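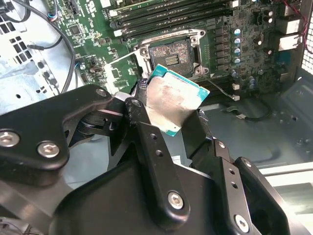

CPU held over the open socket, wrist camera, disassembly cell, Dasutstead open day

From: an attendee, small-lot recycling
To: Drulia list (robotic disassembly)
Date: Nov 24, 2023
Subject: Re: Dasutstead open day, was it worth the trip?

> I could not make the open day and the Gistach page has only the
> schedule on it. Could someone who went post what was shown? I am
> mostly interested in three things:
>
> 1. Did they take the CPU out with the arm, or was that done by hand
> beforehand as it was in May?
> 2. What are they using for part locations? Visser told me they had
> dropped the CAD models.
> 3. Any numbers at all.
>
> We have 258 towers on pallets and I have to say something to
> management about whether this is a two-year or a ten-year subject.

Replying inline got messy, so I have put it in sections.

CPU removal

Done with the arm. The lever and load plate were opened first, then the gripper went in at an angle and took the chip by opposite edges. One finger has a rubbery pad and the other is a plain angled plate. They said two pads let the chip rotate when it came free, and the stiff plate stopped that. I would have expected a suction cup on the heat spreader. I asked. Old paste is the problem: the cup skates on it, and cleaning the spreader first adds a station. The chip they pulled still had its film of paste on top and there was plenty of residue in the socket, so they are clearly not cleaning first.

The approach is slow. The last part of the descent runs at a speed where you can look away and not miss anything. Force limit during the lift is set low, and if it trips, the arm backs off and waits for the operator. It tripped once while I was at the rail. The operator nudged the pose and let it continue.

No claim was made that the chips are reusable. The contact side was not inspected during the demo. If you want them for resale and not for metal, ask Gistach directly before you write anything down.

Part locations

Visser is half right. There is no full CAD model of the tower any more, but there is a per-model file with the socket, the memory slots and the fasteners in it. They register to the board after the case is laid down. An operator teaches a new model by hand, and they quoted 108 minutes for the last one. Different revisions of the same board share a file if the socket has not moved.

Cables are not in the file. Loose cables are handled by starting from a case where someone has already cleared a path to the socket. To my mind that is the main gap, and it got two sentences in the talk.

Numbers

The slide said 2793 logged attempts across all tasks since the cell was set up. It did not split them by task, and I did not get a success rate for the CPU step alone. They did say that each change to the fingers gets a run of 100 attempts before it is accepted. I asked whether a stop with operator help counts as a success. Answer: it is logged separately. I would like to see that column.

Layout of the cell

The tower lies on its side on a slatted metal platform with the board facing up. For the session I watched, the cooler was already off and the power supply was lying across the front of the open case. A gray 3D-printed fixture stands next to the tower, with blocks and slots to hold boards. The gripper comes down from above, and there is a second arm behind the first. I saw only one of them working in the case at a time. Reach is tight near the drive cage, and the route in and out was clearly chosen with that in mind.
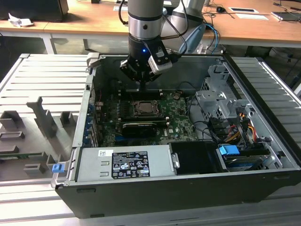
What I would tell your management

For 258 towers of mixed models, neither two nor ten. If most of yours are one or two models, the teaching time is tolerable and the cable clearing is your real labor cost. If they are all different, it does not pay at present. Sort the pallets by model before you talk to anyone, as it was the first thing they asked me.

Two practical notes for the next one. The sign-up form limits you to one session, and the morning one is the better choice, with more time at the rail and less slide material. Parking at Dasutstead is on the far side of the site, so allow for the walk.

The slides are supposed to go on the Drulia archive. They were not there when I checked before sending this. If someone has the finger drawings from the handout, please post them, my copy is missing the second sheet.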